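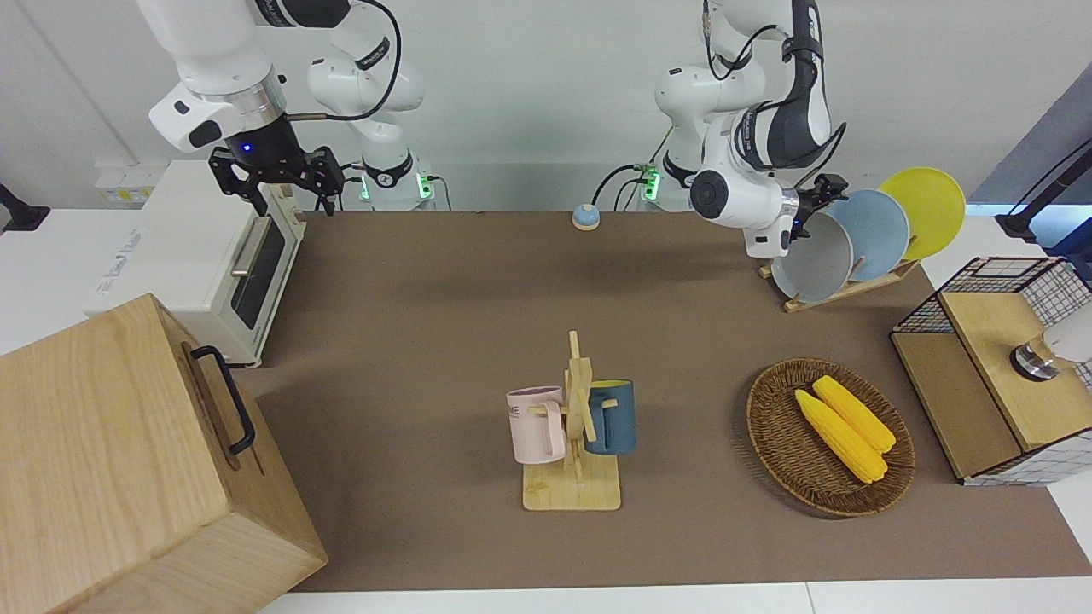

Is there a rule for how far a wooden dish rack should sit from a toaster oven? I moved into a smaller place in November and have one tabletop for everything. The toaster oven is at the back left near the outlet, a white one with a dark glass door, and the rack has three plates standing in it, gray, pale blue and yellow. The oven gets used most days at 470 degrees for flatbread. I don't want to scorch the wood or drip on the outlet.

Posted by Nindadine
March 10, 2024

hanberg_kitchen
Check the oven manual first, because the clearances are printed there and they differ by model. Mine asks for 3 inches on the sides and more above. I would treat that as the minimum for a wooden rack and give it extra on the door side — heat rolls out when you open it. Your door faces right, so anything to the right of it gets that heat. Keep the rack far enough over that the door can drop fully open without pointing at the plates. For the drips, put a tray under the rack. The flat base on yours will stay damp underneath otherwise and it will leave a mark on a brown top.

Skallgate
just dry the plates and put them away

Van Dijk
Agree on the tray. Also rub the rack with food-grade mineral oil every couple of months, let it soak in overnight and wipe off the extra. Dry heat on one side and water on the other is what splits the slats. I had one go that way after a year next to a stove. As for the outlet, water running along the table is more of a worry than splashing, so check if your top is level. Mine sloped back toward the wall and I put a folded card under the rear legs.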